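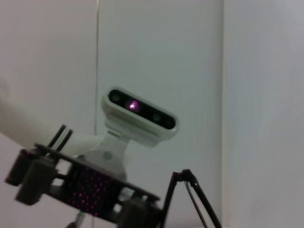

The camera head on its bracket, emitter lit up pink.

 The white one with the short neck that gets wider toward the bottom is my favorite of the bunch. It bolts down at the base, it holds the camera head up where both lenses have a clear view, and I think it looks pretty sharp against the black plate.

While I have your attention — the hardware drawers got sorted in January, and I'd love for them to stay that way. Small screws go in the Prasex cabinet, drawer 6. Spare brackets are on the shelf above, and Gordon Boychuk has put new labels on all of it, so please read them before you start digging. If you take the last of anything, write it on the sheet by the door.

Lens cloths are back too, in the blue tub. Use those on the glossy black faces, please, and leave the paper towels for the sink. They scratch, and I'm the one who gets the grumpy emails!

Next bench evening is 08/11/2018. I'll bring cookies — come say hi.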